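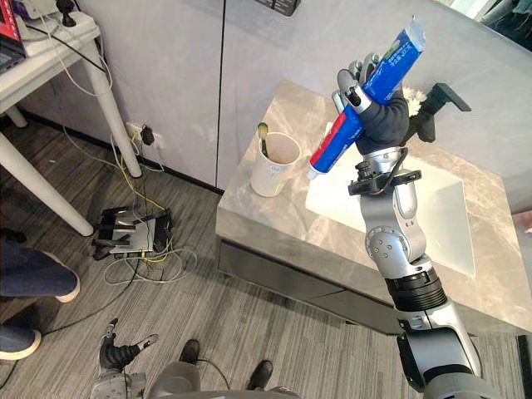 来年度の設備予算案を提出する時期が近づいてきたため、この一か月ほどの検討内容を個人の覚え書きとしてまとめておく。所属先の公式見解ではなく、あくまで担当者としての私見である。金額の細目は社内の取り扱いに従って伏せ、考え方と配分の順序を中心に記す。

当方の部門では、生活支援動作の評価を目的として、双腕のロボットを一式運用している。洗面所まわりの小物を持ち上げ、所定の場所へ戻すという課題が中心で、対象物は歯磨き粉のチューブ、歯ブラシ、コップなど、どの家庭にもあるものばかりである。課題そのものは地味だが、チューブのように柔らかく、残量によって形の変わる物を扱うには、手先の仕様が費用に直結する。昨年の予算ではこの点の見積もりが甘く、期の後半に補正を申請することになった。今回はその反省から出発している。

まず本体について。現行機の更新は見送る方針とした。関節部の保守契約がまだ2年残っており、動作の再現性にも評価上の支障は出ていない。新機種の提案はBistemier社から受けており、可搬重量と腕の長さには確かに魅力がある。ただし、われわれの課題で扱う物は軽く、可搬重量の増加分に予算を割く理由が立たない。提案書は保管し、契約満了の前年にあらためて比較することにした。

次に手先である。配分を最も厚くしたのはここになる。手を覆う黒い被覆材は消耗品であり、指先の部品も摩耗する。前年度は被覆材を備品費で一括計上したため、交換の時期が重なった途端に残額が尽きた。来年度からは消耗品費に移し、四半期ごとに発注枠を設ける。社内の管理番号3179の品目がこれに当たる。稼働の記録を見ると、被覆材の交換間隔はおおむね200時間程度で、課題の種類によってかなりのばらつきがある。平均値だけで発注数を決めると不足する月が出るため、最も短かった間隔を基準に置いた。

調達先はFiveroとStorniaの二社で比較した。単価はStorniaのほうが低い。一方、Fiveroは小口の納入に応じており、寸法の微調整も見積もりの範囲に含まれていた。保管場所の限られる当方にとっては、小口で届くことの利点が単価の差を上回る。ただ、一社に絞ると納期遅延の影響をまともに受けるので、主たる発注先をFiveroとし、Storniaとは年度当初に少量の取引を成立させておく案とした。口座の開設に時間がかかることは、経理から毎年のように指摘されている。

センサー類については、手首近くに取り付ける小型モジュールの予備を一組だけ計上した。取付金具は現行品をそのまま使う。腕の動作範囲が広い課題では、金具まわりのケーブルの取り回しが以前から懸案で、断線による停止は修理費よりも停止時間の損失のほうが大きい。予備のケーブルは種類ごとに在庫を持つこととし、長さの違うものを混在させないよう品名の付け方も改めた。細かい話ではあるが、昨年は品名の表記揺れのために同じケーブルを二重に発注している。

今回、初めて独立した費目として立てたのが、評価環境の整備費である。従来は什器も電源も通信機器も「その他」に含めており、執行率を問われるたびに説明に窮していた。内訳は以下のとおりとした。

洗面台ユニットおよび水栓の維持費
机上および壁面の電源増設、配線の固定材
無線ルーターの更新と設置用の棚
対象物となる日用品の購入費

このうち配線の固定材は、金額としては最も小さい。しかし安全担当からの要望は最も強かった。床面に通信機器とケーブルが集まる配置では、人と機体が同じ床を共有する以上、つまずきと引き抜けの両方を想定しなければならない。壁際に棚を設け、ルーターを床から上げ、余長をまとめる。必要な費用は機体の部品一点にも満たないが、費目がなければ執行できないのが組織の予算というものである。

日用品の購入費についても一言添えておく。歯磨き粉のチューブは使用につれて柔らかさが変わるため、同一の条件で評価を続けるには未開封品の補充が欠かせない。品目表には現在23品目が登録されており、仕様変更で入手できなくなるものが毎年必ず出る。代替品を選定するための作業時間も、人件費の側に見込んでおくべきだろう。

人件費に関しては、外部の助言者であるDelwyn Sutcliffe氏から有益な指摘を受けた。氏によれば、機器の見積もりは精緻であるのに、立ち会い要員の時間を計上していない計画が多いという。当方の案もまさにそのとおりであった。稼働中は必ず一名が機体のそばに付くことになっており、その時間を他業務の余力で賄うという前提には無理がある。修正案では、稼働計画の時間数をそのまま立ち会い時間として積算し、準備と片付けの分を別に加えた。総額は当初案より増えたが、説明はむしろしやすくなった。

保守契約の窓口はBech社への一本化を検討中である。現在は本体と手先で窓口が分かれており、不具合の切り分けに日数を要している。一本化すれば年額は上がる見込みで、正式な見積もりは12月に届く予定となっている。その金額次第では、センサーの予備を翌年度に回すことも考えている。被覆材と配線の整備については、削減の対象としない旨を案の前文に明記した。

今後の日程としては、見積もりの受領後に部門内で査読を行い、修正のうえ本部へ提出する。比較表の様式は昨年のものを流用するが、「その他」の欄は削除した。欄があると、どうしてもそこに入れてしまうからである。

保守費の按分方法については未定の点が残っているため、見積もりが出そろった段階で別の記事に改めて書く。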